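lists.jemthorpe - Allotments and Gardens
Home | Threads | Newest first | Search the archive | Join or leave

Subject: Re: Tables, cloths and the matter of the hall supper
Date: Monday, November 21, 2022

On the list, a plot holder from the lower site wrote:

> I was at the October supper and thought it went well enough, but
> can we please talk about the food before the next one? There were
> eleven dishes with beetroot in them. I like beetroot. I grow
> beetroot. I do not want to eat it in a cake, then in a different
> cake, then in something described to me as a dip.
>
> Also the washing up took until nearly midnight and I went home
> with two plates that aren't mine and without one that is. Should
> we go over to paper plates? And is there any reason we can't use
> the school hall, where the taps work?
>
> Happy to be told I'm being difficult.

You're not being difficult, or no more than the rest of us. I'll take your points in the order they annoyed me.

First, beetroot. I brought one of the cakes, so I have an interest to declare. It was the one that didn't rise. The trouble is that everybody on the lower site sowed the same variety in the same week after the same talk, and by October we were all trying to get rid of it without being seen to. The supper is the only night of the year when you can hand a neighbour a kilo of root vegetables and be thanked for it. If we want fewer beetroot dishes we need to grow less beetroot, and I have been on this list long enough to know how that conversation goes. I'd suggest a sheet pinned up in the shed a fortnight before, where people write down what they're bringing. When the third person writes "beetroot", the fourth might have a think about leeks.

I would also like it noted that no one brought a potato. We grow more potatoes than anything else on both sites and there was not one on the tables, unless it was in the dip.

Second, paper plates. Please, no. We tried them the year of the wet summer and they folded under anything with gravy, and the whole lot went into two sacks that then sat behind the hall until the foxes had been through them. They also cost money every single time, and a plate that you wash does not. My vote is for a box of plain coloured plastic that belongs to the gardens and lives in the hall cupboard. Nobody's granny left it to them, nobody will weep if it's dropped, and nobody will take it home by accident thinking it's the good china.
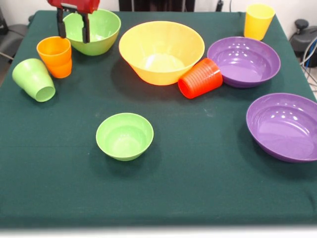
Colour is the part I feel strongly about, having spent an hour in October trying to work out whose white plate was whose. White on a white paper cloth under the hall's strip lights is hopeless. You lose the spoons, you lose the lids, and I found a saucer the next morning when I rolled the cloth up and it hit me on the foot. Put the same things on a dark green cloth, as with the orange cup and the light green bowl there, and you can see from the doorway what still wants clearing. Green also hides soup. It doesn't hide beetroot, but I'm told very little does.

On price, I looked at the Weletti catalogue, which somebody had left in the shed under the twine. A mixed box of 100 pieces is 79 pounds, delivered to the gate if you can persuade the driver that there is a gate. That would see to everybody who normally comes, with enough over for the ones who say they aren't coming and then do. Praltesow do a cheaper box, but theirs only comes in a beige I can best compare to old putty, and see above about losing things.

The kitty stands at 667 pounds, according to the last sheet that went round. Out of that we still owe for the water butt tap and the new padlock, and I would like to keep a bit by for the day the shed roof finally does what it has been threatening to do. Even so, the dishes are well within reach. Cloths are another 40 pounds if we buy the fabric off the roll at the market and someone with a sewing machine does the hems. I don't have a sewing machine. I have a stapler, and I'm prepared to use it if no one comes forward.
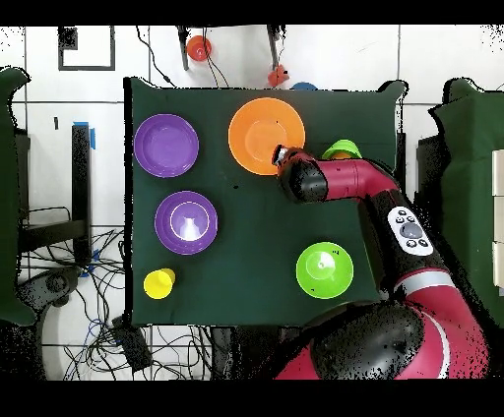
Purple plate and bowl, with a small yellow cup, on the green cloth.

Third, the school hall. The taps do work. I'll give you the taps. Against that, the chairs were built for seven-year-olds, and anyone who went to the seed swap there will remember the noise we made standing up. You also have to be out by nine, and we are not a group that can be got out of anywhere by nine. The raffle alone takes an hour, because people will not say which prize they want until they've picked up every one of them.

Our own hall has one tap that drips and one that spits, but we can stay as late as we please and the oven is a Kvaran, which is older than some of the members and hotter than any oven needs to be. The back left corner will burn a crumble while the front right is still thinking about it. Turn things halfway. I did put a note on the door saying so, and somebody used the note to wedge the door shut.

As for the washing up, it took until midnight because four people did it while the rest of us stood about admiring a marrow. I was admiring the marrow, so I'm not pointing fingers. Could we draw names for it at the start, before the cider is opened? And whoever washes gets first go at the raffle.

If you have a plate with a blue rim and a chip at the edge, it's mine, and I'd like it back for Christmas. I have in my turn got a pie dish, a lid that fits nothing and a single oven glove. They're in a carrier bag on the hook inside the shed door, left-hand side, under the frost fleece. Please take yours, and please don't add to it.

Shout on the list if you object to the green. I'll order at the end of next week unless there's an uproar, and I'll count anything under three emails as no uproar.

From the plot by the compost bays, upper site

Contact the list owner | Copyright Jemthorpe Allotments and Gardens 2022 | Back to top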